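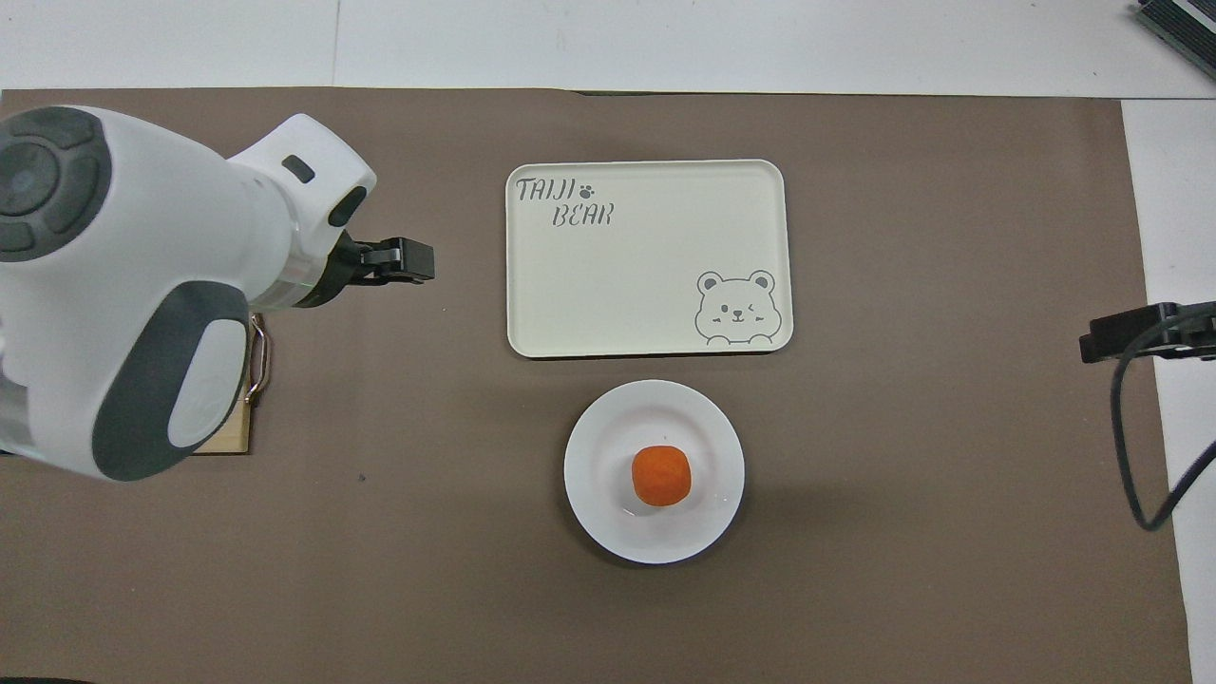
How much should we set aside on top of the price of the arm itself?
Plan on the arm being a bit over half of the total. Grippers, spare fingers, a table that doesn't move, power, shipping and the first year of support make up the rest.

hollisbench
That's from the Fandgate buying notes and I'd like to check it against people who have spent the money. We're a small teaching kitchen lab that wants one arm on a tabletop doing pick and place with dishes and small food pieces. The Orkier quote is $3,881 with a parallel gripper. Is a bit over half realistic?

tworoller
It was for us. Same arm class, different seller. The gripper was included but the fingers it shipped with were short and flat, fine for cubes and no good for lifting a plate by the rim. Budget $300 for fingers in the first year. We printed some too, but the printed ones wore down.

Arnel Bañez
I would put it lower than the notes do. If you already own a solid table and a PC, you can skip most of that list. We bought through Jalico in April and the extras came to $1,519, and that included the second gripper and a mounting plate.

tworoller
Did that include support?

Arnel Bañez
No. We went without. So far two emails to the factory, both answered.

magpie_cell
I disagree with going without. Our wrist coupling started slipping in month 13, one month out of warranty, and the arm sat for five weeks while we argued about who pays freight. A support contract would have cost less than the freight. Ask Orkier in writing who pays shipping both ways.

hollisbench
Good point, I'll ask. The quote says "return to depot" and nothing else.

dlw
Things I'd price before the arm:
Mats. Get a plain matte one, and get two.
Dishes. Buy several of the same tray and plate on day one. Patterns get discontinued and then your setups don't match.
Cable clips and a longer power lead.
A stop button you can reach from where you stand.

Arnel Bañez
Mats and plates are petty cash. I wouldn't put them in an equipment request, it makes the reviewer go through every line.

dlw
Our reviewer wanted every line. Depends on who signs.

magpie_cell
Put them under consumables as one line. Both of you are happy.

hollisbench
Has anyone leased? Magbanua offers a 24-month lease with the gripper included, and the monthly payment is easier for us to get approved than a purchase.

tworoller
We looked at it. The lease didn't allow third-party fingers — or anything bolted to the wrist. Read that section first. For our work it ruled them out.

Arnel Bañez
They changed one for a friend of mine when he asked. Worth asking.

hollisbench
OK. I'm going to request the purchase with support for one year, fingers and consumables as separate lines, and keep the lease as the fallback. I'll post the final numbers when the Orkier rep gets back to me about freight.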